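Open afternoon at Nurach: your questions answered

We went along in December to the open afternoon at Nurach, where the firm shows how it gathers hand movements for teaching its robots. Readers have been sending us questions ever since. Florian Masson and Clémence Lefèvre wrote the replies.

Is it worth going?

If you want to see a robot do something useful, no. Most of the afternoon is people picking up ordinary objects at a table while a kit on the hand and wrist records how they do it. If you are curious about where the clever videos come from, it is a better use of two hours than the videos.

Do you get to see a robot at all?

One arm, made by Lehner, ran for part of our visit. It lifted a cup, put it down, lifted it again. On the fourth go it missed and a member of staff stepped in. We were told this was unusual. We have been to enough of these to have heard that before.

What does the hand kit involve?

A cube with printed square markers sits on the back of the hand, held on by straps, and cables run off from the wrist. The markers let a camera work out where the hand is and which way it is turned. Benoît Boyer, who ran our table, said people forget they are wearing it after a few minutes. Florian did not forget. The cables pull a little when you reach across.

Can visitors try it?

Yes, if you put your name down at the door before 2 pm. Turns are short. You will be asked to sign a form saying the recording may be kept, so read it first. Clémence asked whether she could have hers deleted later and was given an email address.

How much have they recorded so far?

Nurach's handout says 2,683 recordings, of which 674 were thrown out. We asked what counts as a bad one and got two different answers from two people. Maxence Millet has promised us a written reply. We will add it when it comes.

They say the robot learns from watching people. Does it?

That was the claim in the opening talk and we would like to see more behind it. The talk gave a success rate for one task, with one cup, on one table. When Corey Tawhiri asked from the floor how it did with a cup it had never met, the answer was that tests were under way. Fair enough, but then the slide should have said so.

Is this the same system Hudora was showing?

No. Hudora's visitors held a grabbing tool in the hand. At Nurach you use your own fingers, which feels more natural. Whether it gives the robot anything better to learn from, we could not tell from an afternoon, and neither firm has published a side-by-side test.

What does it cost?

Entry is free. There are 548 places and they were all taken for the December date. Coffee is not free.

Is it suitable for children?

Older ones, perhaps. The hand kit comes in one size and slipped about on the smaller hands we saw. Younger brothers and sisters were bored by three o'clock.

Will you be going again?

Caltard has an open day planned in the same building, and we have asked for places. We will go back to Nurach when there is a second cup.

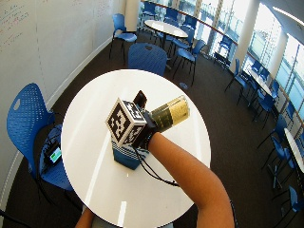 Holding a can with the marker cube strapped to the back of the hand.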